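Questions before you book: Clollthorpe Sea Angling

Trips run from Grestberg harbour, April to October.

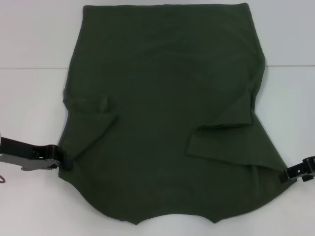
Dark green long-sleeved top, part folded.

Where do we meet?
At the steps by the fuel berth in Grestberg harbour. Be there by 6.30 am for a full day and 12.45 pm for an afternoon. The harbour car park takes coins and cards.

Who will be on board?
Konrad Duda skippers the Lis and Ya-wen Sin skippers the Gremo. Each boat also carries one deckhand, who will bait up and untangle lines if you want the help.

How far out do you go?
Afternoon trips stay inside the bay, usually within 3 miles. Full days go to the wreck marks, the furthest of which is 17 miles out — allow around two hours to get there.

What will we catch?
Mackerel, pollack and whiting in the bay in summer. Cod, ling and conger on the wrecks. We can't promise fish and we don't refund for a slow day.

Do I need my own tackle?
No. Rods, reels, weights and bait are in the price. You can bring your own rod, but please keep it under 30 lb class for bay trips. Lost end tackle is not charged for. A lost rod is.

Can I keep what I catch?
Yes, if it is over the size limit and within any bag limit in force. Skippers have the current list on board and their decision is final. The deckhand will gut fish on the way in. Bring a cool box and leave it in the car.

What should I wear?
Layers, and flat shoes with a grip. It is colder past the headland than it looks from the quay. We lend bib and brace waterproofs in adult sizes only.

Can children come?
Over eights on afternoon trips, over fourteens on full days. Under sixteens need an adult with them.

What if the weather is bad?
The skipper decides the evening before and we text you by 7 pm. If we cancel you can have another date or your money back. If you cancel, we need three days' notice to return the deposit.

Is there a toilet?
On the Lis, yes. The Gremo has a small one in the forward cabin with not much headroom.

Do you sell gift vouchers?
Yes, from the harbour kiosk or by post. They last twelve months. Please quote the voucher number when booking — it is the four digits at the bottom, for example 3178.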